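About Plotitau

Plotitau collects examples for people who train robot arms. We started in June with two desks and a strong suspicion that most of what gets said about robot learning is said by people selling it. The suspicion has held up well.

The work is plain. A learning system that is meant to move things from one box to another needs to be shown that job being done, over and over, with the objects in different places. Somebody has to produce those runs, watch them, label them and throw out the bad ones. That's us. There are seven of us, and five spend most of the week on the watching and throwing out.

We don't claim our examples will make your robot clever. We don't think anyone can promise that yet, and we've turned down work from firms who wanted us to say so on their slides. What we can promise is that you'll know what is in the set, who checked it and why the missing runs are missing.

A good part of our work is simulated. An arm in simulation never wears out a gearbox, and you can reset the boxes with a keystroke. It also lies to you. Friction is a guess, light behaves itself, and small blocks sometimes do things no block has ever done on a real table. The basic sorting setup is a fixed arm on a pedestal with two containers side by side, a plain open tray and a darker box split into compartments.
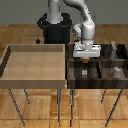

Ya-wen Su thinks we are too hard on simulation, and says that a system which can't cope with a tidy pretend box has no business near a real one, so the cheap failures are worth having. We agree with the second half. Our worry is the system that copes perfectly well with the pretend box and gets bought on the strength of it.

Our first full set, Dreline, holds 3259 runs. It would be larger if we had kept everything. Runs go out if the arm clips a wall and carries on as if it hadn't, if an object drops through a surface, or if two checkers can't agree on whether the job was done. Failed grasps stay in, marked as failures. Several clients have asked us to take them out to make the set look better, and the answer is still no.

Each run is capped at 60 seconds. That figure was an argument, and it may change.

What we don't do: leaderboards, live demos, or forecasts of when the robots will be ready. If you want a sample of Dreline before paying for anything, ask and we'll send one, rejected runs included. Please look at the rejected ones first.

Page last revised 4 October 2021.

Recent
Why we stopped reporting a single success rate
Dreline: notes on labelling failed grasps
The Kustov trial, and what we got wrong
Working with Hsieh on compartment boxes
How two checkers disagree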